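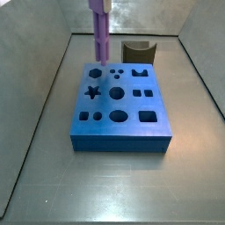 Shape-Sorting Boards Join the Toy Library Shelf

If you stopped by the toy library before lunch on 5th April, you'll know which table was the loud one. Our bright blue shape-sorting board is ready to borrow, and I couldn't be happier about it!

I grew up with a sorter that had a circle, a square and a triangle, and I'd mastered it (or so my mother claims) before I could walk. This one asks for a bit more thought. There's a star, a hexagon, a big round hole right in the center, and a rectangle with a bite taken out of it that had two grown-ups turning their heads sideways. My favorite is the little cluster of three holes next to the hexagon. Children go straight for it with their fingers before they've even looked at a piece. 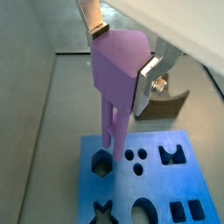 Watching somebody work out where a piece goes is half the fun. Try not to help! Ilse Van Dijk, who runs our Tuesday play group, suggests putting out only 2 pieces at first and adding more when your child starts looking around for them. She also likes to name the shapes out loud as they go, and "hexagon" is a wonderful word to hear from a three-year-old.

Older brothers and sisters can play too. Have them close their eyes, trace a hole with one finger and guess the shape. The star is easy. The oval and the circle are harder to tell apart than you'd think, especially if you're in a hurry.

The board goes out for two weeks at a time, like the rest of our puzzles, and you can renew it once if there's no waiting list. Please check under the couch for pieces before you bring it back. To reserve it, ask at the desk and quote item 3889. And if your family comes up with a new game for it, do write it on the card in the bag, we'd love to print a few in the September issue.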